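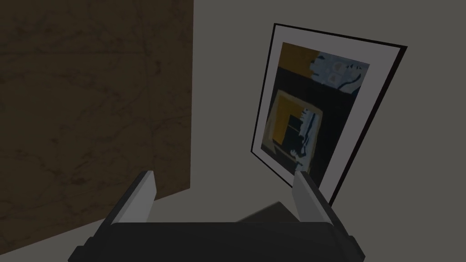 What is a prime number?
A prime number is a whole number greater than 1 that can be divided evenly by only two numbers: 1 and itself.

"Divided evenly" means that nothing is left over. If you divide 12 by 3, you get 4 with no remainder, so 3 divides 12 evenly. If you divide 12 by 5, you get 2 with a remainder of 2, so 5 does not.

A number that divides another number evenly is called a factor. The factors of 12 are 1, 2, 3, 4, 6 and 12. The factors of 7 are 1 and 7. The number 7 has exactly two factors, so it is prime. The number 12 has more than two, so it is called composite.

Is 1 a prime number?

The number 1 has only one factor, which is 1. A prime needs exactly two different factors. For this reason 1 is neither prime nor composite.

Is 2 a prime number?

The factors of 2 are 1 and 2, so it is prime. It is also the only even prime. Every other even number can be divided by 1, by itself and by 2, and that makes at least three factors.

Testing with counters

Take 8 counters. Try to arrange them in a rectangle with more than one row and more than one column, with every row the same length. You can make 2 rows of 4. This shows that 8 is composite, and that 2 and 4 are two of its factors.

Now take 7 counters and try again. With 2 rows, one counter is left over. With 3 rows, one counter is left over again. The only arrangement that uses every counter is a single line. A number of counters that will only go into a single line is prime.

Counters work well for small numbers. For larger numbers you need a method that works on paper.

Finding all the primes up to 30

The method below is called a sieve. A kitchen sieve lets some things through and holds others back. A number sieve removes the composite numbers and leaves the primes.

Write the numbers from 2 to 30 in order.
Circle 2. Cross out every other multiple of 2: 4, 6, 8 and so on up to 30.
Circle 3, the next number that is not crossed out. Cross out every other multiple of 3. Some of them, such as 6 and 12, are already crossed out. Leave them as they are.
Circle 5. Cross out every other multiple of 5. The only new one is 25.
Circle all the numbers that remain.
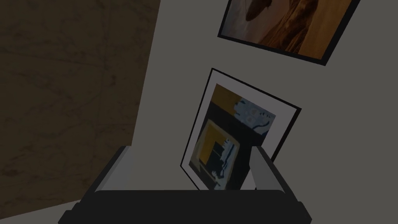 The circled numbers should be 2, 3, 5, 7, 11, 13, 17, 19, 23 and 29. If your list is different, check the multiples of 3 first. It is easy to miss 21 and 27, which look like primes to many people.

You may have noticed that we stopped crossing out after 5. The next prime is 7, and 7 × 7 is 49, which is larger than 30. Any composite number up to 30 must have a factor smaller than 7, so it has been crossed out already.

Testing one large number

Suppose you want to know whether 101 is prime. You do not need to write out a whole sieve. Divide 101 by each prime in turn, starting with the smallest.

101 ÷ 2 = 50, remainder 1
101 ÷ 3 = 33, remainder 2
101 ÷ 5 = 20, remainder 1
101 ÷ 7 = 14, remainder 3

The next prime is 11, and 11 × 11 is 121. This is larger than 101, so you can stop. None of the divisions came out evenly, and 101 is prime.

Breaking a number into primes

Every composite number can be written as primes multiplied together. This is called its prime factorization. To find it, keep dividing by the smallest prime that works until you reach 1.

For 12, divide by 2 to get 6, by 2 to get 3, and by 3 to get 1. So 12 = 2 × 2 × 3.

A larger number takes more steps – but the steps are the same. For 2,000, you divide by 2 four times and reach 125. Then you divide by 5 three times and reach 1.

2,000 = 2 × 2 × 2 × 2 × 5 × 5 × 5

You can start with a different factor if you like. The primes may appear in another order, but you will always have four 2s and three 5s.

Try these

Find the factors of 18.
Decide whether 91 is prime. Remember to test 7.
Write the prime factorization of 60.
Extend your sieve to 50. Which prime do you now need to cross out multiples of, in addition to 2, 3 and 5?

Text by Gwawr Nicholas. Exercises checked by Moataz Salem.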